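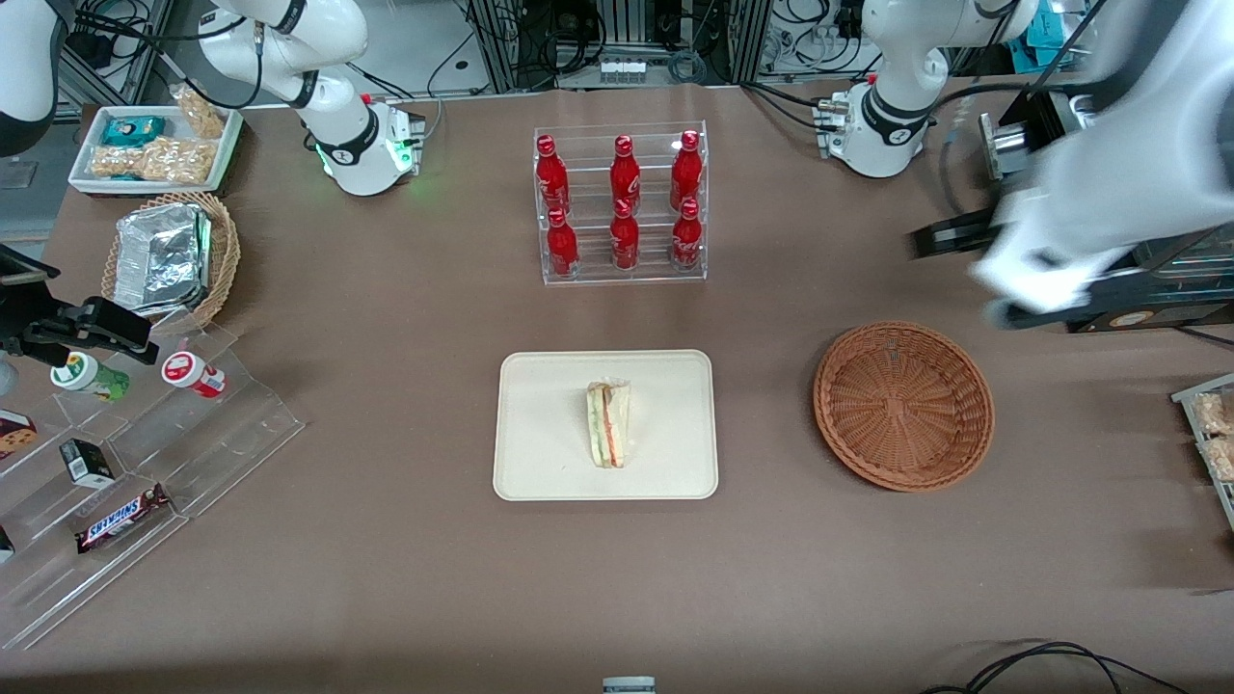

Feeding over 94 people at a family reunion, how much to buy and how do I keep the line moving?

Asked by Mereana Pirihi, October 17, 2021

My husband's family is getting together in January and the food landed on me. We rented the hall at Rulholm for the day, from noon until evening. Right now the list has 94 names on it, and a few cousins always bring someone extra. I've cooked for maybe 12 before this.

The hall has one long kitchen counter, a regular household stove and a fridge that is already half full of their own stuff. We can use the tables but have to bring our own table covers, plates and serving dishes.

My plan is pulled pork on rolls, baked beans, coleslaw, rolls and butter, fruit, and sheet cake. Drinks would be soda and water. I can make the pork ahead and freeze it. What I can't work out is how much of everything to get, and whether one buffet line is enough. The last reunion had one line and the people at the end waited so long the beans were gone. My father-in-law still brings it up.

Budget is tight but not terrible. I'd like to spend it on the meat and save on the rest.

Ashton Goodwin

I do the food for our church suppers, which are close to your size. One line is too slow for that many. Pull the tables away from the wall and let people go down both sides, with the same dishes set out twice. Put plates at the start and forks and napkins at the very end so people aren't juggling them.

Keep drinks and dessert off the food tables completely. Drinks go on their own table across the room. People stop to think about what they want to drink, and if that happens in the food line everyone behind them waits.

For amounts, figure a third of a pound of cooked pork per person. Raw shoulder loses close to half its weight, so buy double what you want to end up with. Get two rolls per person if they are the small kind. For beans and slaw, half a cup each is plenty, and you will have some left over. Don't put all the beans out at once. Hold back a full pan in the oven and bring it out when you see the last tables get up. That would have fixed your last reunion.

Freeze the pork in flat bags with some of the juice. Move it to a fridge two days before, and not the hall's fridge if it's half full. Reheat it covered, in the oven, and give it more time than you think. A home stove is slow when both racks are loaded. Use a thermometer and get it to 165.

For the rolls, line a basket with a clean dish towel and fold the ends over the top. They stay soft a good while. I use round wicker ones from thrift stores and have never paid much for them.

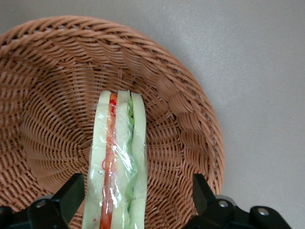 Woven basket with a wrapped sandwich in it, no towel.

Whatever you use, shake the crumbs out and let it air before you put it away.

nepia_2104

Just get it catered. We did that for my parents' anniversary and it was less work.

Enance

I know catering is easier but she said the budget is tight. I agree with most of what Ashton wrote. The one thing I'd change is the cake. Cut it before people arrive and put the pieces on small plates, or you will be stuck behind a knife for half an hour while everyone else visits.

Also ask the hall about ice. Ours didn't have any and two of us had to leave and find some. Bring coolers either way, and keep the slaw in one until you're ready to serve.

Call everybody again a week ahead for a final count. Ours changed by 12 between the first call and the second.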